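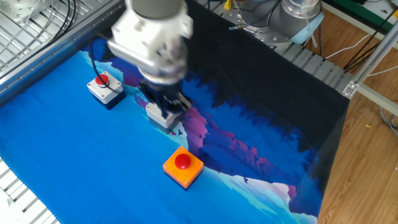
Week 6: Buttons and what we claim to know about them

Handout for Everyday Design and Evidence
Gergely Barta, with tutorial notes by Pei-shan Hsieh
June 2019

Read before the lecture. The Grodik brochure and the Flillstead report are in the course folder and we'll be picking both of them apart, so bring copies you can write on.

1. Where we left off

Last week we looked at door handles and the claim that a "good" handle needs no sign. Most of you found at least one building on campus where that claim falls over. Keep those notes, they count towards the short paper.

Buttons ought to be easier. A button has one job and one direction of travel. You'd think that after so many years of putting them on everything we would have a solid pile of findings on size, colour, shape, force and feedback. There is a pile. How solid it is depends on which part of it you lean on, and textbooks tend to present the whole thing at the same level of confidence.

I'm going to sort the usual claims into three heaps: fairly well supported, plausible but oversold, and repeated until everyone believed it. You're welcome to argue with the sorting. Pei-shan already has, and her objections are in section 6.

2. Fairly well supported

Bigger and closer targets are quicker to hit. This has been tested over and over with fingers, pens, mice and feet, and it holds up well enough that you can design with it. Note what it says, though. It is about the time taken to get to the target. It says nothing on whether people knew which target they wanted, and that is where most of the trouble in real rooms comes from.

Controls that feel different get mixed up less when people can't look at them. A raised, rounded button and a flat one next to each other can be told apart by hand. Two flat ones can't, or not reliably. Again, it's a modest claim, and designers spoil it by making every control on the panel a "distinct" shape until the hand has too many shapes to remember.

People press again when nothing happens. Give no click, light or sound and you will get repeat presses. I'm happy to call this settled. What counts as "nothing" varies a lot between people and between rooms (a soft click in a noisy workshop may as well not exist).

3. Plausible but oversold

"Red means stop." In the countries where most of the research has been done, red is widely used for stop, danger, hot and off. It is also used for record, for the power button on a great many remotes, for the end-call button, and for sale stickers. So when a textbook says that users "naturally" read a red control as stop, ask what else was in view and what they'd been told. A big red mushroom button on a machine has a long history of standards and training behind it. Take away the training and put the same button in a quiz game and people will happily slap it to answer a question.

I don't say this to knock the convention. A convention is a perfectly good reason to make something red. But "people have learned this" and "people naturally know this" lead to different design decisions. The first tells you to check whether your users have learned it. The second lets you skip the check.

"Mushroom shapes are easier to hit in a panic." Sensible on its face: the head is large, it sticks up, you can use a palm. Now try to find a study where anybody was in a panic. For good ethical reasons there aren't many. What we mostly have is people who were asked to hurry, or were startled by a buzzer, or were paid to be fast. Call it speed under mild pressure and I'll accept it.

"Fewer buttons are simpler." Fewer to look at, yes. If the same number of functions is still inside, they've been moved into long presses, double presses and modes. The Flollora kettle that we passed round in Week 2 has one button and four settings, and not one tutorial group got it to hold at 90 degrees without the leaflet.

4. Repeated until everyone believed it

The placebo button. You know the story: the crossing button that isn't connected, the lift's door-close button that does nothing, the office thermostat screwed to the wall with no wires behind it. It's a lovely story and it gets told as though one discovery covered all three.

Take them one at a time.

Crossing buttons. Some signals run on a fixed cycle for part of the day and respond to the button for the rest. Some only call the walk phase if the button is pressed. Some do nothing for the walk phase but turn on an audible signal. "The button does nothing" can be true at noon and false at midnight at the very same pole. A person who tests it once and writes a blog post hasn't told you much.

Door-close buttons. Depends on the lift, the building's settings, local rules, and whether a key or a firefighter mode is in use. The Grodik brochure says its door-close button "reduces perceived waiting". Read the sentence twice. Perceived by whom, compared with what? The brochure gives no comparison with a button that works, one that doesn't, or no button at all. It may well be right. We can't tell from this.

Thermostats. The evidence here is mostly anecdote from people in the trade, and I'd file it there. Some of the anecdotes are probably true. How common the practice is, I have no idea, and neither do the articles that give you a percentage without saying where it came from.

The wider lesson people draw is that humans are fools who are calmed by pressing things. Look at how much work the word "calmed" does. To show it, you'd need a measure of calm, a group without the button, and some way to stop people learning that it's dead. I've read plenty of essays on the subject and very few of them have even one of these.

5. Worked reading: the Flillstead report

The town of Flillstead replaced the bells at its library service desks with a new push-button unit from a supplier called Chung. The report says that complaints about waiting fell, and puts this down to the button's "friendly, rounded form".

Go through it with a pencil. The points I'd mark are these.

a. The complaint form was moved online in the same month as the buttons went in. Any change in complaints could come from the form.

b. The survey had 500 replies, and the report is very proud of that number. It does not say how many people were asked. A large count of volunteers can still be a lopsided group, and people who fill in library surveys are people who like the library.

c. The question was "Do you find the new button friendly and easy to use?" That's two questions, and it tells you which answer is wanted.

d. Nobody was asked about the old bell. We have a score for the new thing and a warm feeling about the difference.

e. The "expert review" on page 10 was done by Chung. It may be careful work. It should still have been labelled as the supplier's own.

What could you fairly conclude? That the town installed some buttons and that a group of library users said they were fine. I would be comfortable writing that much. Whether rounded corners had anything to do with it is anyone's guess.

6. Objections from tutorials (P. Hsieh)

Gergely asked me to put these in, so I will.

First, if we threw out every claim that hasn't been tested properly, we'd have nothing to design with by Friday afternoon's standards or anyone else's. Practising designers have to pick a colour. A weak reason plus a long-standing convention is often the best on offer, and there's no shame in using it as long as you write down that it's weak.

Second, I think he is too hard on small studies. Watching five people fail to find the same button is useful. You can't get a rate out of it, but you can be quite sure there is a problem.

Third, the emergency stop. He's right that we can't study real panic. I would still rather have a big red button that everyone agrees on than wait for the perfect trial. (He says he agrees and that I've misread section 3. Make up your own minds.)

7. For the tutorial

Find one claim about buttons, switches or knobs in a product page, news story or textbook. Bring the exact wording. We will ask of each one:

What would you expect to see if the claim were false?
Who was watched or asked, and who was left out?
Is the claim about speed, mistakes, liking or understanding? These get swapped for each other all the time.
Would the same finding have been written up if it had gone the other way?

Don't bring the crossing button unless you have something new on it.

8. Short paper

Worth 20 per cent. Pick one control that you use every day and write up what you think it tells its users, then what evidence you have for that. Most drafts I see are three pages on the first part and a paragraph on the second. Please turn that around.

Your own habits are allowed as evidence provided you call them that. Friends and flatmates are allowed on the same terms. If you watch strangers in a public place, read the ethics sheet first and don't record anyone.

Name your sources for every number. If you can't find where a number came from, say so and leave it out of your argument. Papers go in the box outside Gergely's office or by the usual upload page, and late ones need a note from Pei-shan.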